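Ticket 178, Umow slipper service, Parsons lobby
Opened by: Derek Greenwood
Status: open, like my calendar

Guests now wait 3 minutes for slippers I used to hand over in seconds.
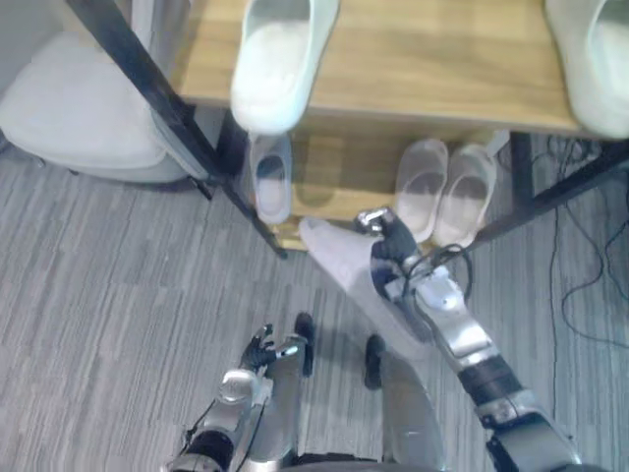 My job title changed in January to "exception handler." The exceptions are mostly shoes. White slip-ons like the one in its hand go back fine, but I still get paged to approve each one.

Update: paging threshold raised to 50. Pages doubled. 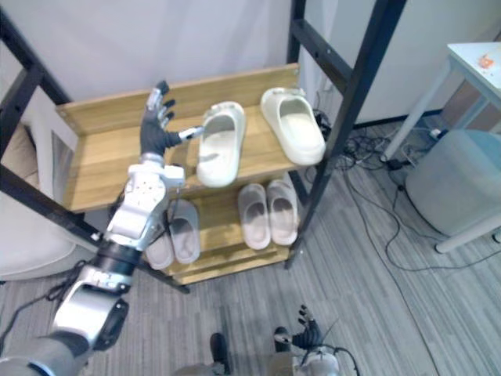 Who covers the rack during my lunch?
The front desk, until the night shift gets its training.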